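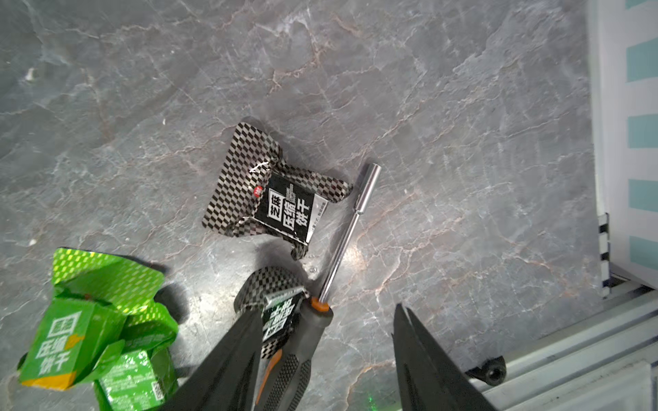
Section 3. Planning and budgeting for your two-arm bench

Belside Bench Guide, revised Aug 1, 2023
Section editor: Su-chen Yang

You've read the overview, you've picked a corner of the room, and now comes the part I like best: working out what to buy! A two-arm bench is a wonderful thing to plan, because so much of it is ordinary hardware you can price in an afternoon. Keep the planning sheet from Section 2 next to you and fill it in as you go.

3.1 Before you ask for quotes

1. Write down the job in one plain sentence. "Sort snack packets into a metal box" is a fine one. "General handling" is too vague to price.

2. List every object the arms will meet, including the awkward ones. Foil packets crumple and shine, and a screwdriver is long, thin and likes to roll. Put both kinds on the list if both will be on your bench.

3. Decide whether the two arms will share a container. If they will, write "shared" beside it on the sheet. You'll need that word in 3.3.

Note: Send the same object list to every supplier. Quotes are much easier to compare when everybody has priced the same job.

3.2 The arms and what hangs off them

4. Price the arms as a pair, each with its own gripper and base plate. Ask whether the front rail is part of the price. Britano quotes it on its own line and Lui folds it into the base plates, so read both quotes all the way down.

5. Add the wrist parts: camera, bracket, screws, cable. They are small lines on a quote and they add up fast. Order a spare bracket for each arm. Printed ones are cheap, and having one in the drawer will save you a very dull week.

6. Budget for cable management on day one. A cable carrier on the arm and a slotted duct under the rail cost little next to the arms themselves, and I think they are the best money on the whole sheet. 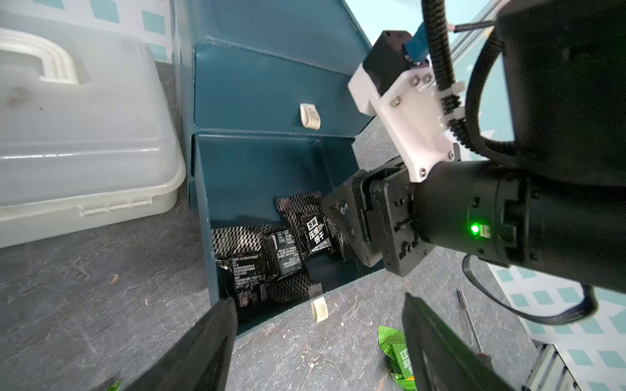 7. Check how wide each wrist is with everything fitted, and compare it with the mouth of your container. Bare gripper fingers go into a narrow bin with no trouble. The wrist behind them, with its bracket and cables, needs far more room, and with two arms at one bin you need that room twice.

Caution: Never measure clearance with the cables off. Dress the arm fully first, then measure with the power disconnected.

3.3 The enclosure and the work surface

8. Choose aluminum extrusion for the posts and the front rail. You can move a bar later with a hex key, and you will want to! Allow 6 spare brackets and a bag of 200 screws. The bag looks silly on the order form. Buy it anyway.

9. Pick the surface and the wall print together. A gray marbled surface and a bright printed backdrop can live happily in the same booth — our pink awning and mushrooms are proof — but get samples of both and look at them under your own lights before you commit.

10. Plan storage off the floor of the cell. Wire baskets on the walls are great for gloves and offcuts of extrusion, and they leave the surface clear for the work.

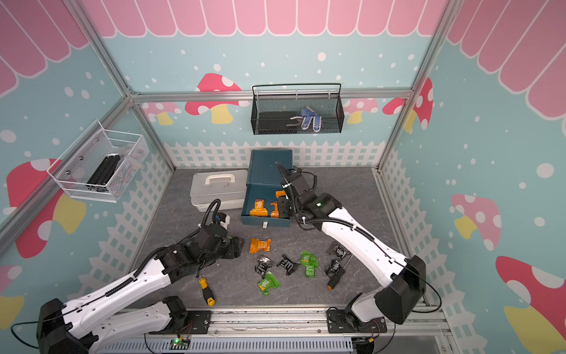
11. Check basket height against the reach of both arms. A basket on the back wall hangs right over the spot where most people want to put their box. Either bring the box forward or raise the basket, and pencil the final height on your drawing.

12. Go back to anything you marked "shared" and place it near the middle, toward the back, where both arms can get to it. If one arm has to stretch, shift the box before you start pricing longer arms.

3.4 Objects and spares

13. Buy real objects, and buy more than you need. Packets get torn and bent with handling. We keep 3 colors of packet, which makes sorting jobs easy to set up and easy to check.

14. Buy two boxes of different shapes if the budget allows. One metal and one plastic is a lovely starting pair, and a hardware store will have both.

15. Keep a line for hand tools that stay in the cell as task objects. Buy these separately from your service tools, or you'll be hunting for a screwdriver in March when a bracket works loose.
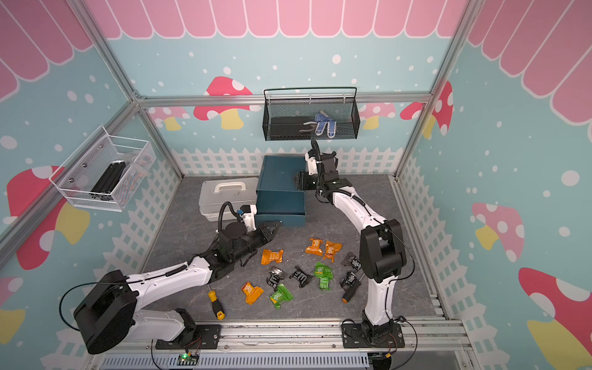 16. Allow 4 working sessions for layout before any real task work, and put them on the budget as staff time. Moving boxes, packets and tools to new spots is slow, cheerful work, and it tells you more about the reach of your arms than any data sheet.

Note: If you order through Gestau, ask for the rail and duct to ship ahead of the arms. You can have the front edge bolted down and wired before the big crates arrive.

17. Total the sheet, then copy the enclosure lines to the order form in Section 4. Leave the arm lines in pencil until the clearance check in step 7 is signed.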